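Notes for Week 4: Reading a Room Before You Paint It

Hi all. I promised I'd write up what I rambled through last time, and a few of you asked for the bit on primer again, so it's in here too. These are my own notes tidied up, so forgive the shorthand. If you missed the session, read this first and then do the short exercise at the end before you come back in.

We started with color and light, and I got carried away as usual. The main thing to hold on to is that a paint chip from the store is a very small piece of paper seen under store lighting, and your wall is a very big thing seen under yours. Grays are the worst for this. A gray that looks plain on the card can go blue in a north-facing room and a bit pink by lamplight at 8 in the evening. So buy the sample pot, paint it on a big piece of card, and move the card around for a couple of days. Tape it up next to the window, then in the darkest corner, then behind the lamp.

Then we talked about sheen. Matte hides bumps and bad patching wonderfully, but it marks easily and it doesn't love being scrubbed (rub hard with a wet sponge and you get a shiny spot that bothers you forever). Eggshell and satin wipe down better but they show every ripple in the plaster. My own hallway is matte and I regret it every March, when the boots and umbrellas have been through it all winter.

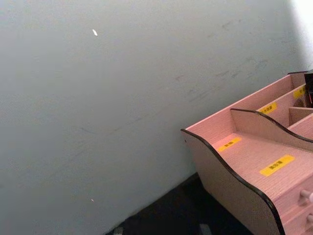
When should you touch up a wall, and when should you repaint the whole thing?

Touch up if you still have paint from the same can, the wall was painted fairly recently, and the damage is small. Wash it first, let it dry, and see what's left, as plenty of marks come off with dish soap and warm water. If the paint has faded or you're guessing at the color, repaint that wall from corner to corner. A corner is a good place to stop, as the light changes there anyway and your eye forgives a slight mismatch.

On to primer. Haziq Mangundap asked whether he could skip it in the Jarman Street flat, where the old paint is sound and the new color is close to the old one. I said yes, he could. Where you can't skip it is bare plaster, fresh filler, water stains, or anything glossy. Filler is the one people forget. It soaks up paint faster than the wall around it and dries as a dull patch, and you'll see it every time the sun comes in sideways. Dab primer on the filled spots, let them dry, sand lightly, then paint.

Quantities! Take the Takaris house from our worksheet. The total wall area, after we took out the doors and windows, came to 785 square feet, and we wanted 2 coats. That's 1,570 square feet of painting. Divide by the coverage printed on your own can, then round up to the next full can. Don't subtract for light switches, please - somebody always does, and it makes no difference. And if you need several cans, mix them together in one big bucket before you start, so you don't get a color change halfway along a wall.

For next time: pick a room at home and look at one wall in the morning, then again after dark with the lamps on. Write down what the color seems to do. Measure the wall too, and work out how much paint it would take. Half a page is plenty, and messy handwriting is fine.

Bring an old brush if you have one, the worse the better. We'll be cleaning them.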